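Search this site
Enter keyword Go

Progress report to the fund: Less Waste in the Histell Office

30 September 2021

This report covers the work we have done at Bindero since January with the grant of the Su Fund. It follows the order of the work plan. The money table was sent separately.

1. Kitchen and food waste

At the start of the year all food waste in the Histell office went to the general trash. We now have closed bins for food scraps on each of the 3 floors, and Dirnon takes them away every Tuesday for composting. The first bins were too large and nobody emptied them in time, so there was a smell and we received complaints. We exchanged them in spring for smaller ones with a better lid. After this the complaints stopped.

The paper cups are gone from the coffee corners. We bought ceramic mugs with the grant. A part of the mugs has already disappeared to the desks, and we ask colleagues by e-mail to bring them back. The e-mail helps for one week, then we must send it again.

2. Paper and printing

In the work plan we promised to change the printers so that they print on both sides by default. This was done in March. The old setting came back on one printer after a software update, and we noticed it only in June. The IT department now checks the setting after each update.

We had 2000 printed brochures left from before the project. We decided to use them until they are finished and not to print the new version this year. This is a small change from the plan, and we hope the fund can accept it.
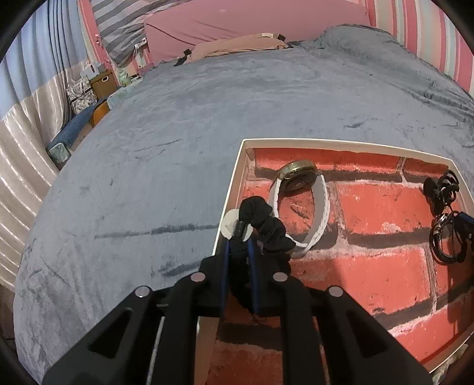
The sorting of other waste is the part where we are behind. The supplier delivered the new stations for paper, metal and glass 12 weeks late, and the labels came in the wrong size. We put up our own labels for the time being. They are not beautiful, but people can read them. The final labels are ordered.

3. Energy

The lights in the corridors and in the archive now have motion sensors. In the meeting rooms we did not install them yet, as the landlord wishes to see a drawing first. We have sent the drawing and wait for the answer. The heating timer was adjusted for the weekends, but we can say something about the result only after a full winter.

4. What comes next

Until the end of the project we plan 3 things: to install the final labels, to finish the sensors in the meeting rooms, and to hold a short training for the cleaning company, whose staff changed in summer. We do not ask for additional money. We would like to move the remaining training budget to the next period, and the form for this is attached.

Comments

greendesk: Can you share which bins you bought the second time? Ours also smell.

Histell 2nd floor: The mugs are a good idea but the dishwasher is always full after lunch. Please think about a second one.

paperclip77: Thank you for a clear report. I would like to read the heating numbers when they are ready.

We use cookies to remember your settings. By continuing to use this site you agree to this. Accept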